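Umo 식탁 (Dramberg 가구)
품번 2297 / 4인용 / 직사각형 / 다리 분리형

제품 개요
Umo는 작은 주방과 거실 겸용 공간에 맞춘 4인용 식탁입니다. 상판은 나뭇결 무늬가 들어간 표면재로 마감했고, 다리는 분체 도장한 철제입니다. 상판과 다리가 따로 포장되어 나가며 현장에서 볼트로 결합합니다. 식사 외에 책상이나 작업대로 쓰는 분이 많아 모서리 처리와 흔들림 방지에 중점을 두었습니다.

설계는 Humaira Talpur가 맡았습니다. 이전 모델인 Adeyemi에서 가장 자주 들어온 불만은 앉았을 때 무릎이 가로대에 닿는다는 것이었습니다. Umo에서는 앞뒤 가로대를 없애고 상판 밑면에 보강 철판을 붙이는 방식으로 바꾸었습니다. 팔걸이가 있는 의자도 대부분 안쪽까지 밀어 넣을 수 있습니다만, 팔걸이가 높은 제품은 구매 전에 의자 높이를 재어 보시기 바랍니다.

주요 사양
상판 두께: 33mm
다리 굵기: 60mm 사각관
상판 재질: 고밀도 보드, 양면 표면재 마감
다리 재질: 철, 분체 도장(무광)
모서리: 둥글림 처리
높이 조절발: 다리마다 한 개
조립: 필요
무상 보증: 2년
구성품: 상판, 다리 네 개, 보강 철판(상판에 부착되어 출고), 볼트 세트, 육각 렌치, 높이 조절발, 설명서

색상
상판은 밝은 베이지, 회갈색, 짙은 호두색 세 가지입니다. 다리는 검정과 흰색 중에서 고르실 수 있습니다. 표면재의 무늬는 인쇄 위치에 따라 제품마다 조금씩 다르게 나옵니다. 같은 색을 두 개 주문하셔도 무늬가 이어지지 않으며, 무늬 차이는 교환 사유에 해당하지 않습니다. 모니터에서 보이는 색과 실제 색이 다를 수 있으니 색이 중요하신 분은 견본을 먼저 신청해 주십시오. 견본은 색상별로 한 장씩 무료로 보내 드립니다.

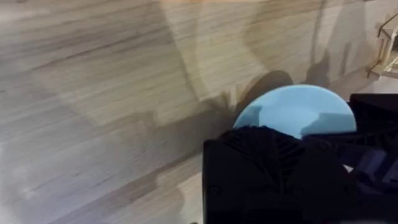
밝은 색 상판은 먼지와 작은 흠집이 덜 눈에 띄는 대신 커피나 카레처럼 색이 진한 음식물 자국이 잘 보입니다. 짙은 색은 반대입니다. 물 얼룩과 손자국이 드러나는 편이라 창가에 두실 분께는 권하지 않습니다. 회갈색은 그 중간이고, 매장에서 가장 많이 나가는 색입니다.

표면 마감
표면재는 무광입니다. 조명이 상판 바로 위에 있어도 눈부심이 적고, 종이를 놓고 글씨를 쓸 때 미끄럽지 않습니다. 결을 따라 얕은 요철이 있어 손으로 만지면 약간 거칠게 느껴질 수 있습니다. 이 요철 때문에 밀가루 반죽을 상판에 직접 놓고 미는 용도로는 맞지 않습니다. 반죽용 매트를 까시면 됩니다.

생활 방수 처리가 되어 있으나 방수 제품은 아닙니다. 엎지른 물은 바로 닦아 주시고, 젖은 행주를 접어서 올려 둔 채로 오래 두지 마십시오. 특히 상판 옆면의 이음부로 물이 스며들면 보드가 부풀어 오를 수 있고, 부푼 부분은 수리가 되지 않습니다.

열에 대하여
갓 불에서 내린 냄비나 프라이팬은 반드시 받침 위에 올려 주십시오. 전기 그릴과 휴대용 가스레인지도 마찬가지입니다. 뜨거운 찻잔 정도는 괜찮지만 같은 자리에 반복해서 놓으면 표면이 하얗게 변할 수 있습니다. 열로 인한 변색은 무상 보증에 포함되지 않습니다.

조립 안내
두 사람이 조립하는 것을 기준으로 설명서를 만들었습니다. 상판이 무거워 혼자 뒤집다가 모서리를 찍는 일이 많습니다. 처음 조립하시는 분은 포장 해체까지 포함해 60분을 잡으시면 넉넉합니다.

바닥에 포장 상자를 펼쳐 깔고 상판을 뒤집어 놓습니다. 다리 네 개를 보강 철판의 구멍에 맞추고 볼트를 손으로 먼저 끼웁니다. 이때 볼트를 끝까지 조이지 마십시오. 네 다리를 모두 끼운 다음 대각선 순서로 조여야 다리가 틀어지지 않습니다. 높이 조절발은 완전히 돌려 넣은 상태에서 시작합니다. 식탁을 바로 세울 때는 다리를 잡지 말고 상판의 긴 변을 양쪽에서 들어 주십시오.

설치 후에 한쪽이 흔들리면 볼트보다 조절발을 먼저 확인해 주십시오. 오래된 건물은 바닥이 고르지 않은 경우가 많고, 조절발 하나만 반 바퀴 풀어도 해결되는 때가 대부분입니다. 한 달쯤 쓰신 뒤 볼트를 한 번 더 조여 주시면 좋습니다. 전동 드릴은 나사산을 망가뜨릴 수 있어 권장하지 않습니다.
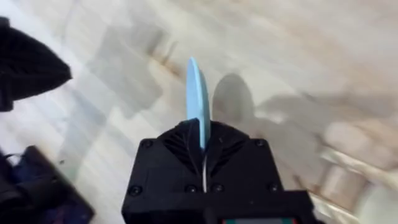 일상 관리
평소에는 물에 적셔 꼭 짠 부드러운 천으로 결 방향을 따라 닦고 마른 천으로 한 번 더 닦아 주십시오. 기름때는 중성세제를 묽게 풀어 닦은 뒤 세제가 남지 않게 헹군 천으로 마무리합니다. 아세톤, 염소계 표백제, 연마제가 든 세제, 철 수세미, 멜라민 스펀지는 사용하지 마십시오. 멜라민 스펀지로 문지른 부분은 그 자리만 광이 나서 되돌릴 수 없습니다.

크레용 자국은 마른 천에 식용유를 조금 묻혀 문지르면 지워집니다. 유성펜은 소독용 알코올을 면봉에 묻혀 짧게 닦아 내되, 눈에 띄지 않는 밑면에서 먼저 시험해 보십시오. 스티커 자국에는 헤어드라이어를 약한 바람으로 쓰시면 됩니다. 가구용 왁스나 오일은 표면에 스며들지 않고 끈적임만 남으니 바르지 마십시오.

다리의 도장면은 마른 천으로 충분합니다. 의자와 자주 부딪혀 칠이 벗겨졌다면 같은 색 보수용 페인트를 부품으로 주문하실 수 있습니다. 벗겨진 채로 오래 두면 습한 곳에서는 녹이 생깁니다.

함께 쓰는 제품
Celanov 벤치: 같은 표면재로 마감한 긴 의자입니다. 식탁 안쪽으로 완전히 들어가며 다리 색도 맞출 수 있습니다. 등받이는 없습니다.
펠트 발받침: 조절발 밑에 붙이는 원형 펠트입니다. 마루 바닥에 쓰시는 분께 권합니다. 타일 바닥에서는 필요 없습니다.
투명 매트: 상판 크기에 맞춰 재단되어 있습니다. 처음 며칠은 냄새가 날 수 있으니 펼쳐서 환기한 뒤 깔아 주십시오.

배송
상판과 다리가 서로 다른 상자로 나가며 대개 같은 날 도착합니다. 한 상자만 도착했을 경우 하루 더 기다려 보시고, 그래도 오지 않으면 연락 주십시오. 기본 배송은 현관 앞까지이고 조립 서비스는 주문할 때 따로 선택하셔야 합니다. 엘리베이터가 없는 건물, 사다리차가 필요한 곳은 추가 비용이 있습니다. 상판은 분리되지 않으므로 좁은 계단이 있는 집은 꺾이는 부분의 폭을 미리 확인해 주십시오. 7월에는 창고 재고 조사로 출고가 평소보다 늦어집니다.

교환과 반품
상자를 열지 않은 상태라면 반품이 가능하며 왕복 운송비는 고객 부담입니다. 조립을 시작한 제품은 불량인 경우에만 받습니다. 배송 중 파손은 상자 겉면과 파손 부위를 사진으로 찍어 보내 주시면 회수 없이 부품부터 보내 드리는 경우도 있습니다. 포장재는 제품 상태를 확인할 때까지 버리지 말아 주십시오.

무상 보증은 구조 불량, 용접 불량, 정상 사용 중 생긴 표면재 들뜸에 적용됩니다. 긁힘, 찍힘, 열 변색, 물로 인한 부풂, 야외 사용으로 생긴 손상은 제외됩니다. 식당이나 카페 등 영업장에서 쓰시는 경우에는 보증 조건이 다르니 구매 전에 문의해 주십시오.

구매 후기
Dzifa Gbeho: 회갈색 상판에 검정 다리로 샀습니다. 무릎 공간이 넓은 점이 제일 마음에 듭니다. 볼트가 뻑뻑해서 렌치를 잡은 손이 좀 아팠습니다. 장갑을 끼고 하세요.

Kwesi Akpalu: 재택근무용 책상 겸 식탁으로 씁니다. 모니터 암을 달아도 흔들리지 않습니다. 다만 상판이 생각보다 무거워서 청소할 때 옮기기가 번거롭습니다.

Bernice Amoah: 색은 예쁜데 김치 국물 자국이 한 번 남았습니다. 중성세제로 두 번 닦으니 거의 없어졌어요. 배송 상자가 따로 와서 다리만 먼저 받았습니다. 상판은 다음 날 왔습니다.

자주 묻는 질문
다리만 따로 살 수 있습니까?
네. 품번 뒤에 다리 색을 적어 부품 주문란에 남겨 주십시오. 볼트 세트가 함께 나갑니다. Adeyemi 상판에는 구멍 위치가 달라 맞지 않습니다.

상판을 잘라서 크기를 줄여도 됩니까?
권하지 않습니다. 자른 면은 마감이 없어 습기에 약해지고, 보강 철판 위치 때문에 자를 수 있는 폭도 좁습니다. 임의로 가공한 제품은 보증을 받으실 수 없습니다.

바닥 난방을 하는 방에 두어도 됩니까?
괜찮습니다. 상판을 뗀 채로 따뜻한 바닥에 눕혀 보관하는 것만 피해 주십시오. 상판이 휠 수 있습니다.

베란다에서 써도 됩니까?
실내용 제품입니다. 창이 있는 베란다라도 직사광선이 오래 드는 자리에서는 표면재 색이 바랩니다.

모니터 암이나 재봉틀을 고정할 수 있습니까?
집게로 물리는 방식은 상판 두께를 확인하고 쓰시면 됩니다. 상판에 구멍을 뚫는 방식은 보증에서 제외됩니다. 집게 안쪽에 고무판을 대면 눌린 자국이 덜 남습니다.

문의
제품 상담은 Efua Eshun, 부품과 보증 접수는 Dramberg 고객지원 창구에서 받습니다. 문의하실 때 상판 밑면 스티커에 적힌 제조 번호를 함께 알려 주십시오.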